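Drodusent two-arm bench cell
Section 4. Gripper set-up and care for the tube rack task

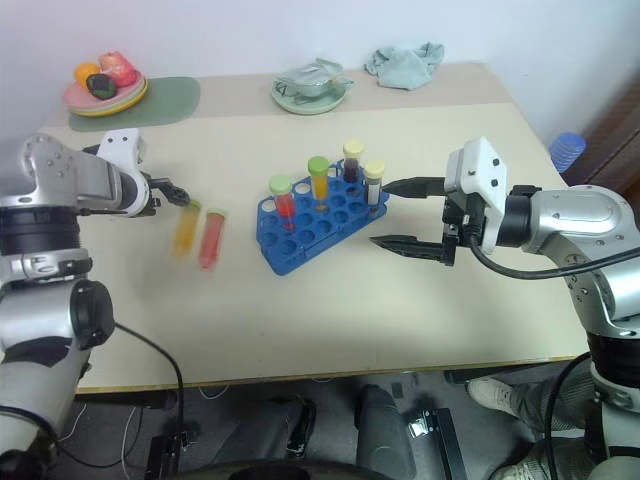 Read this section completely before you switch on the arms. It explains how to check the two grippers, how to place the rack, how to teach the rack position again, and what to do when the cell does not pick correctly. Mounting of the arms on their stands is in Section 2. Network and user accounts are in Section 3.

In this manual, "left" and "right" are always from the side of the operator, looking over the table to the wall.

4.1 Who may do this work

Any person who finished the half-day introduction can do 4.2 to 4.4. The zero adjustment in 4.5 is only for persons who are named on the cell sheet. At present these are Keegan Faulkner and Faustino Cervantes.

CAUTION: The arms can start without a sound. Keep your hands, sleeves and hair away from the table surface when the amber lamp on the controller is on. Press the stop button before you reach between the arms, also for a very short moment.

4.2 Before power-on

1. Press the stop button and check that it stays down.
2. Look at the floor. Cables must lie flat and must not cross the place where the operator stands. Push them toward the stands and fix them with tape if necessary.
3. Check the gripper cable on each arm. On the right arm the black cable runs in a loop from the gripper housing down along the arm. This loop is needed for the rotation of the wrist. Do not pull it tight and do not tie it to the arm near the housing.
4. Turn each wrist slowly by hand, in both directions. The cable should move freely. If it catches on a corner of the housing, open the nearest clip, give a little more cable and close the clip again.
5. Wipe the fingers with a dry cloth. Do not use alcohol on the finger pads, they become hard and the tubes will slip.
6. Try to move each finger a little from side to side. A very small play is normal. If you can hear a click, tighten the two finger screws with the key from the Zarkier tool set.

NOTE: The two grippers are not the same. The fingers of the right gripper are long and flat and open wide. The left gripper is small. Their settings are stored separately, so never copy the values from one side to the other.

4.3 Placing the rack and the tubes

1. Put the blue rack in the middle of the table, where both grippers can reach it. A diagonal position is allowed — the program takes the angle from the taught points, not from the edge of the table.
2. Press the rack down on all corners. It must not rock.
3. Close all tubes with their caps and put them upright in the holes. For set-up work use only colored water. The color of the liquid and of the cap has no meaning for the program, but it helps you to see which tube was moved.
4. Use not more tubes than you need. Four in the rack are enough for all checks in this section.
5. Objects for other tasks, for example plates, toy fruit or cloths, can stay at the back of the table. Leave a free space of 8 cm on all sides of the rack.

CAUTION: A tube which lies on the table can roll under a finger and break. If a tube falls, stop the cell first and pick up the tube after that. Do not try to catch it.

4.4 Teaching the rack position

Do this every time the rack was moved, and also after every finger change.

1. Release the stop button. Wait until the amber lamp is steady.
2. On the panel, open Robles, then Teach, then Rack.
3. Set the speed to 30 percent or lower.
4. Choose the right arm. Drive it until the open fingers stand on both sides of the first tube. The tube should be in the middle between them.
5. Lower the arm until the fingers are at half the height of the part of the tube that you can see above the rack. If you go lower, the fingers will touch the rack when they close.
6. Press Store. Repeat for the last tube in the same row.
7. Choose the left arm and do steps 4 to 6 again. Keep the right arm parked during this time.
8. Press Test. Each arm goes to its two points and stops above them, it does not close the gripper. Watch from the side and compare the gap on both sides of the tube.

NOTE: The most common mistake is to store the first point with one arm and the last point with the other. The panel accepts this and gives no warning. The arm will then go to a wrong place with full confidence.

4.5 Zero adjustment of the gripper

Necessary after 300 hours of operation, or earlier if the gripper does not close completely.

1. Park the arm and take away all tubes from its side.
2. Open Robles, then Service, then Gripper zero.
3. Press Close. The fingers should meet along the whole length. If they meet only at the tip, a finger is mounted not straight. Loosen it, correct it and start again.
4. Press Store zero, then open and close the gripper a few times.
5. Write the new value and your initials in the cell sheet.

4.6 If something is wrong

Tube slips out of the fingers: Clean the pads. If this does not help, replace them (Dalter pad set, always both pads of one gripper).

Rack lifts together with the tube: The tube sits too tight or the arm pulls at an angle. Teach the points again with the wrist vertical.

Gripper does not react, but the arm moves: Check the plug at the housing with the power off. The plug needs roughly a quarter turn until it locks.

Arm stops above the rack with message "Path": The other arm is inside its zone. Park it by hand and press Continue.

Continue with Section 5, Daily start and shutdown.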